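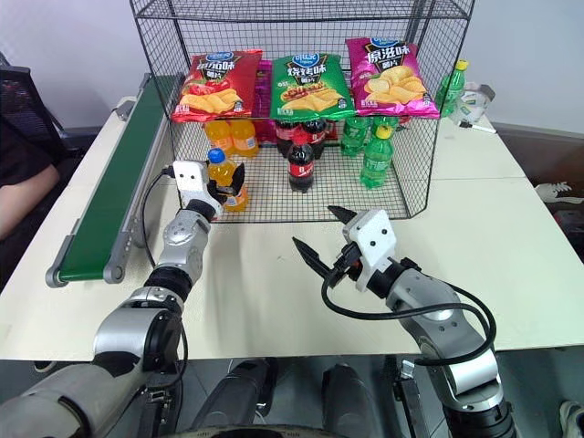

Why chips on the top and bottles on the bottom, when every store I ever worked in did it the other way around? Manikandan Fernandes asked us that on the first evening he came to class, and we have been answering it, one way or another, ever since.

Print this page
E-mail this page

Welcome to Stulell! We are a small school for people who want to run a corner store, a snack counter or a kiosk, and we teach the part of the job that looks easy until you have to do it before the doors open at 7 a.m. - putting the goods out so that customers can find them and reach them. We started in the back half of the old Amin grocery with one shelf and a great many borrowed crates, and since then 658 students have come through, some of them for a weekend course and some for the whole winter.

Most of our teaching happens on small wire racks set on a tabletop, the kind with an upper shelf and an open compartment underneath. Bottles are heavy, so they go low, where they keep the rack steady. Bags of chips are light and have big cheerful fronts, and they like to be up top, side by side with the faces turned out. We keep each drink with its own kind, orange soda with orange soda, cola with cola, Sprite with Sprite, and we bring a bottle forward toward the open edge so a hand finds it first. It sounds fussy, I know, but after a morning of it you will never walk past a messy shelf again without wanting to straighten it!

Classes are kept small and the coffee is free. The full course costs $414, and the short one is $68, which includes the workbook. Graduates are welcome back any time to practice on the racks, and plenty of them do, usually in July when their own stores are getting ready for the thirsty months.

E-mail the school office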